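Teaching a Gripper to Sort Fruit
Clevow Robot Club, Tagle. For readers aged 8 to 11.

A gripper is the hand of a robot. Most simple grippers have two jaws. When the jaws close, they press on an object from both sides, and the object can be lifted. The club project this term is called Hakix. Its task is to move pieces of fruit to a plate.

Fruit is a hard test. A cherry is small and round, so it rolls. A strawberry is soft and has an uneven shape. A segment of orange bends when it is pressed.
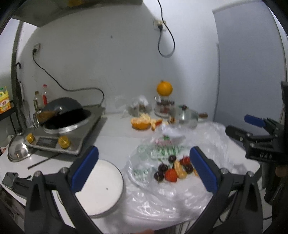 Pressing too hard will crush the fruit. Pressing too lightly will let it drop. The amount of press is called grip force. Soft pads help, as they spread the force over a larger area.

Club members hold the gripper by hand and do the task themselves. Each try is recorded from start to finish. One recorded try is called a demonstration. Lorna Aquino, who runs the club, set a target of 700 demonstrations. The members had 100 by the end of October. 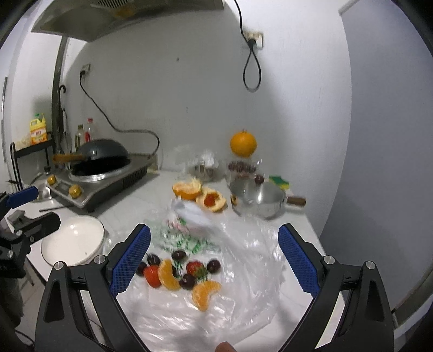
A computer program then studies the recordings. It looks for links between what the camera saw and how the jaws moved. This is called training. If all the tries look the same, the program learns very little, so the fruit is placed differently each time.

Charito Umali keeps the log. Each entry gives the try number, the type of fruit and the result. A dropped cherry is written down too.

Words to know
Jaw: one moving side of a gripper.
Grip force: how hard the jaws press.
Demonstration: one recorded try at a task.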